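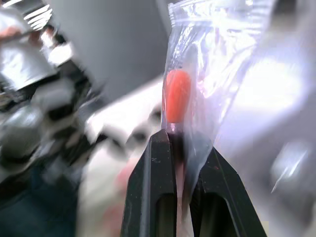 Kapitel 9
Wer zahlt, wenn nichts passiert? Grundlagen der Lagerhaltung

Lesezeit: 9 Minuten

Kein Unternehmen hat je ein Lager gebaut, weil es Lager schön fand. Man baut eines, weil Kunden die Angewohnheit haben, etwas sofort haben zu wollen, und Lieferanten die Angewohnheit, es später zu bringen. In der Lücke zwischen diesen beiden Angewohnheiten liegt der Gegenstand dieses Kapitels.

Beginnen wir mit der Firma Flakley, die Gartenscheren herstellt und im Herbst ein Problem bekam. Im September lagen 4.000 Scheren im Regal, sauber verpackt und vollständig bezahlt, allerdings von Flakley selbst. Die Einkaufsleitung hatte im Frühjahr einen Mengenrabatt ausgehandelt und war dafür gelobt worden. Die Lagerleitung hatte drei Monate lang Paletten umgestapelt und war dafür nicht gelobt worden. Beide Abteilungen hatten ihre Ziele erreicht. Das Geld war trotzdem weg, oder genauer: Es stand in Halle 2 und hatte rote Griffe.

Betriebswirtschaftlich spricht man hier von Kapitalbindung. Der Begriff klingt nach etwas Solidem, nach Buchrücken und Fadenheftung. Gemeint ist, dass Mittel in Beständen stecken, die anderswo fehlen, etwa bei der Miete. Zu den Kosten der Kapitalbindung treten die Kosten für Raum, Versicherung, Schwund und Alterung. Letztere wird gern vergessen, vor allem bei Waren, die angeblich nicht altern. Auch eine Gartenschere altert, sobald der Wettbewerber eine mit grünem Griff anbietet.

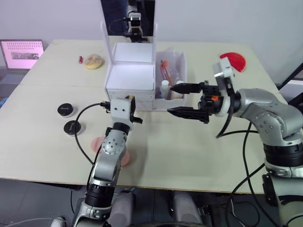 Abb. 9.1: Zwei Roboterarme an einem hellen Arbeitstisch.

Das Gegenstück zum Überbestand ist der Fehlbestand, und er hat den schlechteren Ruf. Ein leeres Regal sieht jeder, ein zu volles gilt als Fleiß. Der Großhändler Greenberg konnte in einem einzigen Quartal 607 Bestellungen nicht bedienen. Wie viele dieser Kunden nie wiederkamen, steht in keiner Buchhaltung. Fehlmengenkosten lassen sich nur schätzen, und geschätzt wird in der Regel von demjenigen, der sie zu verantworten hat.

Tzu-hsuan Shek hat für diese Lage den Ausdruck »das höfliche Lager« geprägt: ein Bestand, der niemandem im Haus widerspricht. Der Vertrieb bekommt seine Reserve, der Einkauf seinen Rabatt, die Produktion ihre langen Serien. Die Rechnung geht an alle und wird deshalb von keinem gelesen.

In den folgenden Abschnitten trennen wir zunächst Grundbestand und Sicherheitsbestand. Danach leiten wir die klassische Losgrößenformel her, deren Annahmen so freundlich sind, dass man sie in freier Wildbahn kaum antrifft: konstante Nachfrage, konstante Preise, pünktliche Lieferung. Wir verwenden sie dennoch, denn sie zeigt, an welchen Stellen es teuer wird.

Als durchgehendes Beispiel dient der Ersatzteilhändler Tradorar mit 1,161 Artikeln im Sortiment (so die Schreibweise im Datenblatt der Firma, gemeint sind 1.161). Wer die Aufgaben am Kapitelende rechnet, sollte das Komma im Auge behalten. Bei Tradorar hat man es einmal nicht getan und bestellte entsprechend.

9.1 Grundbestand und Sicherheitsbestand

Der Grundbestand deckt den erwarteten Verbrauch zwischen zwei Lieferungen. Der Sicherheitsbestand deckt den Rest, also die Wirklichkeit.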